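3.2 Workspace and Background Variation

Each station has two arms bolted to a slotted aluminum rail along the front edge of the work area. The floor is a removable panel, and the three inner walls accept printed coverings that can be changed between sessions. We kept 40 wall and floor combinations in rotation across the Nastmont and Tiedemann sites. Plain gray walls were used only in the baseline set, which we call Lovilach-P. The patterned set is Lovilach-V.

Patterned walls were chosen to put strong color and edge content behind the arms. Policies trained on Lovilach-P tended to lose thin handles and soft packaging when the background changed, and we wanted to measure how much of that loss could be recovered through training data alone. Figure 4 shows one of the floral coverings with a bag and hand tool layout.

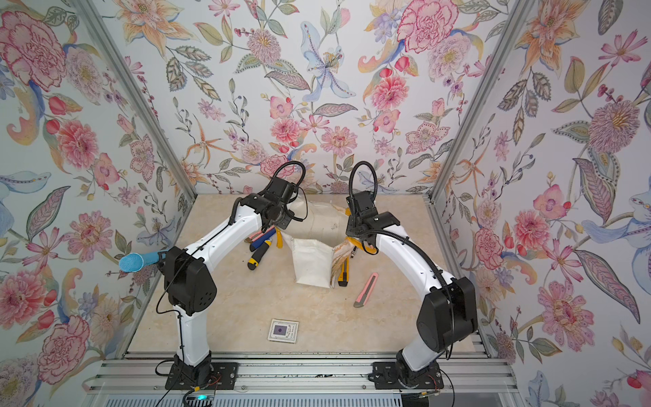

Figure 4. Two-arm station with floral wall covering and marble-patterned floor panel. An open white paper sack stands between the grippers, with screwdrivers and other hand tools to its left and two utility knives to its right. The right gripper is against a printed paper bag.

3.3 Episode Collection

Operators controlled both arms by teleoperation. At the start of an episode the operator received a short written instruction and a list of the objects to be placed on the floor panel. Positions were left to the operator, except that every object had to be within reach of at least one arm. An episode ended when the operator marked it complete or when 90 seconds had passed.

The final Lovilach-V set contains 1,252 episodes, of which 464 include a paper bag or sack. Bags were treated as a separate category in the analysis. They change shape under contact, and a bag held near the gripper can hide the tools behind it. Muchen Yuan reviewed the labels for this category and corrected the start and end times of grasps.

We held out all episodes recorded at Flemuvbridge for testing. No wall covering used there appears in the training data.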